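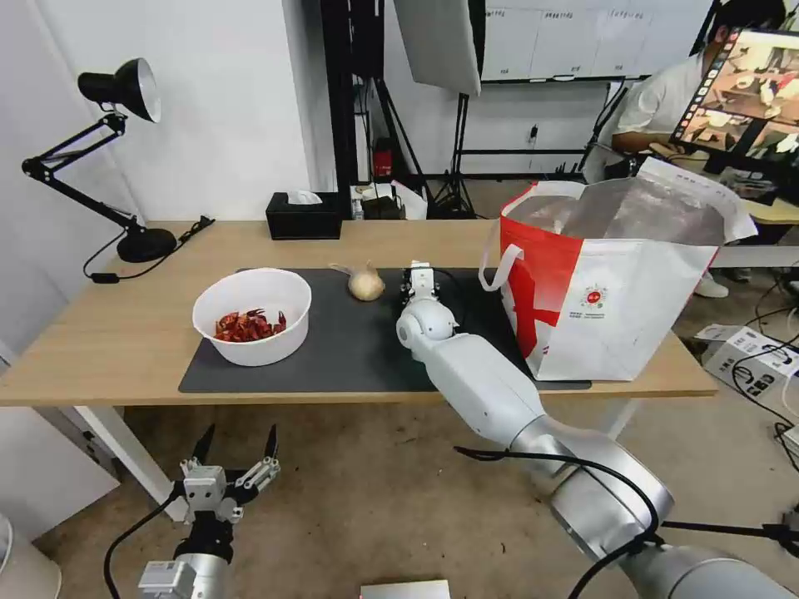
Setting up and running a grocery unpacking task with a two-arm robot

These are the bench rules we use at Drutolham for tabletop work with food items. They cover one operator and one robot with two arms. Lise Ross wrote the first version, and it was last changed on 18th October.

Before you power the arms

Place the mat first and smooth it flat. A raised edge will catch a fingertip on a low approach. Stand the bag at one end of the table with the mouth fully open and the handles folded outward. A bag that overlaps the mat is fine as long as the mat doesn't buckle under it.

Put out only the items on the task sheet. For produce:

Use whole, firm vegetables. Cut ones leave juice on the pads.
Keep small dried items such as chilies in a bowl with a rim. Loose seeds and bits of skin get into the finger joints.
Don't reuse anything as food once a gripper has touched it. It goes in the bin marked Cestance at the end of the shift.

Check the cables on both arms by hand. Each one should have enough slack for the elbow to bend fully, but no loop should hang below the table top. Lamp cords and anything else with a plug go off to the side, outside the reach of either arm.

Know where the fire extinguisher is, and keep the path to it open.

Powering up

1. Call out "arms live" and wait for an answer from anyone in the room.
2. Bring up the left arm, then the right.
3. Open and close each gripper 2 times with nothing between the fingers.
4. Set the speed limit to 40 percent. New operators stay at this setting for their first 13 sessions.

Test the stop button before the first run of every shift, even if the last crew tested it.

During a run

Hands stay off the table while the arms are live. If an onion rolls to the back edge, let it go. Stop the run, pause both arms, then walk around and put it back. Most of our near misses in May came from people reaching in to save an item that was going to fall anyway.

Come down on round items from above or level with the middle, and close slowly. Park the arm you aren't using with its fingers open and clear of the mat.

If you work with a headset on, keep one ear uncovered or agree on a hand signal with the person nearest the robot. Eirlys Gwilliam keeps the list of signals, and it's the same one they use at the Keltville site.

Shutting down

Park both arms, cut power, and call out "arms off." Wipe the fingertip pads with a damp cloth – no solvent, it hardens the rubber. Shake the mat out over the bin. Write any dropped item, stop or odd noise in the bench log, with the run number, before you leave the room.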